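Ghizlane Nasr has run the wash plant at the Uleck sand and gravel pit since the second screening line went in. Before that she serviced pumps for Alaoui, a rebuild shop that still handles most of the site's slurry work. We spoke at 6 a.m., ahead of the shift, about liner life, water and the switch from metal to urethane screen panels.

The plant feeds 3 products off a double-deck wet screen: a coarse stone, a pea gravel and a concrete sand. The sand goes through a fine material washer and then a dewatering screen. Nasr's first subject was panel wear on the lower deck.

"We were changing woven wire on the feed end too often," she said. "The wire wasn't worn evenly. The first two rows were finished and the discharge end still measured close to new. With modular panels I pull the two rows and leave the rest."

The panels are Tririx urethane with tapered slots. Open area is lower than with wire, and Nasr did not play that down. The plant lost throughput on the bottom deck in the first weeks and she recovered part of it by moving spray bars closer to the feed box.
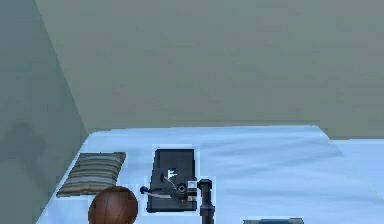
*Pale sheeted surface below a plain gray-green wall. Computer rendering.*

"You have to look at bed depth before you blame the panel," she said. "If the bed is too deep at the feed end, the fines ride over. More water helps until your sump can't keep up. Then you have another problem."

The sump is where Mahmoud Bouazza comes in. He is the plant mechanic and keeps the pump records. The slurry pump had run 491 hours on its previous impeller when discharge pressure started to drop. He opened the casing and found the suction side liner grooved near the eye.

"The impeller was usable," Bouazza said. "The liner was the part that had gone. I reset the clearance once, in March, and got some pressure back. The second time there was no adjustment left."

The replacement set is high-chrome on the impeller and rubber on the liners. His target is 2,000 hours with one clearance adjustment at the midpoint. He checks gland water pressure at the start of every shift and writes it on the same sheet as the motor amps.

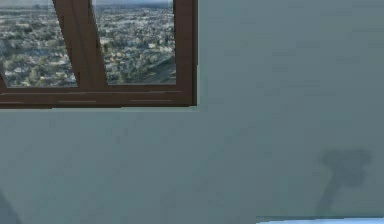 Asked whether rubber was the right choice with pea gravel upstream, Bouazza said it depends on the screen. A torn panel lets oversize into the sump, and one sharp stone can cut a liner. He now walks the underside of the deck at every planned stop and looks for stones in the underpan.

"If I find gravel in the underpan, we stop and find the hole," he said. "It's a short job with a mallet and a spare panel."

Nasr keeps spares for both decks in a container beside the motor control room. Pump parts come through Alaoui, and the Havby fine material washer takes bolt-on wear shoes that she orders by the full flight. Mixing old and new shoes on one flight, she said, left high spots that dragged against the sand bed and raised the motor load.

She also changed how the washer is shut down. Feed stops first, the screw runs until the tub is clear of sand, and the wash water goes off last. Restarting against a settled load had sheared the coupling bolts twice under the old routine.

The next item on her list is the cyclone apex. The current one has worn oversize and the underflow is leaving wetter than the dewatering screen can handle. Bouazza has a ceramic insert on order. The two of them have not settled on the diameter.

"I want to go one size down," Nasr said. "Mahmoud thinks it will rope. We'll fit his first and take samples."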